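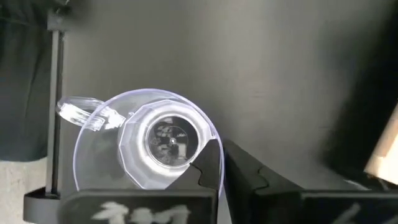 Week 2: Vowels that move

Welcome back! Last time we met short and long vowels. Now for the fun part — what happens when a vowel changes because of its neighbour. Say "goose" and "geese" aloud. Centuries ago the plural had an i-like ending, and it pulled the vowel forward before dropping away.

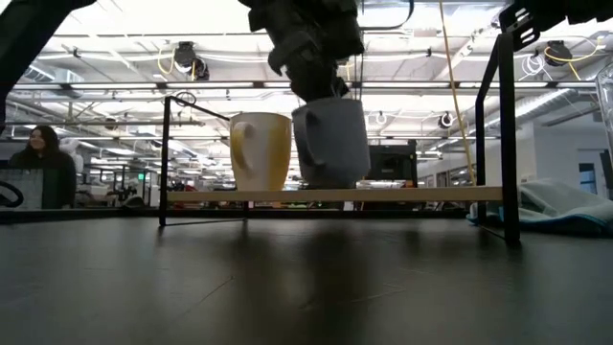 Foot and feet, mouse and mice: all the same story! German still does this freely (Buch, Bücher), so borrow a dictionary if you can.
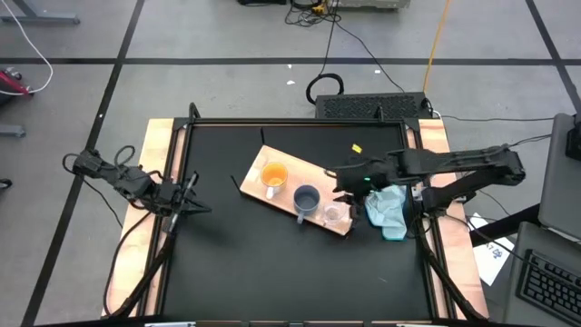 For next week, read to page 123 in the reader and find 10 pairs of your own. Bring odd ones — I love those.

Asabe Ojo, room 20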